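Open day at the Rustdale works

We got to Rustdale just after 9 and signed in at the side gate. The firm makes and repairs bags under the Mollah name, and once a year it lets people walk through the sewing rooms. Parking is in the field behind and costs nothing, though the last bit of track is rough.

Fathima Talukder took our group round. We started in the cutting room, where the cloth comes in on rolls, and then went up to the sewing floor. It was loud, and she had to stop talking whenever the machines near us were running. She said nearly 4,000 bags a year come back for repair - mostly straps and zips.

The repair room was the part I had come for. Bags are gone over by hand before any work is written on the ticket, and we were allowed to handle a few. Black ones are the hardest to check, Fathima said, as a pulled stitch hardly shows.

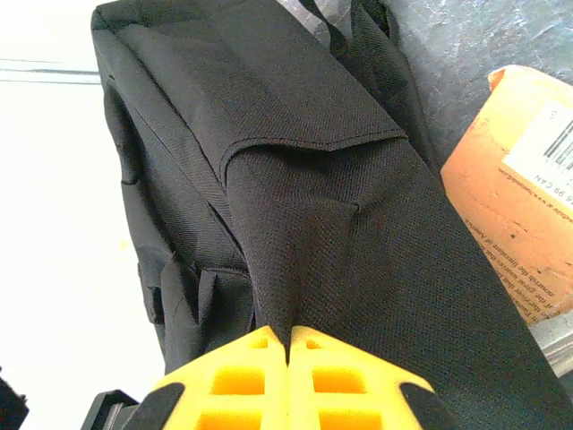
Black backpack in the repair room, with the stitched hem of the flap across the upper part.

Othmane Shehata showed us how a side pocket is bound again after the edge has frayed. It took him 13 minutes with questions. I asked about washing, and he said cold water and a soft brush.

Tea was in the canteen, with a small stall of seconds by the door. I bought a wash bag. The next open day is in July and places have to be booked.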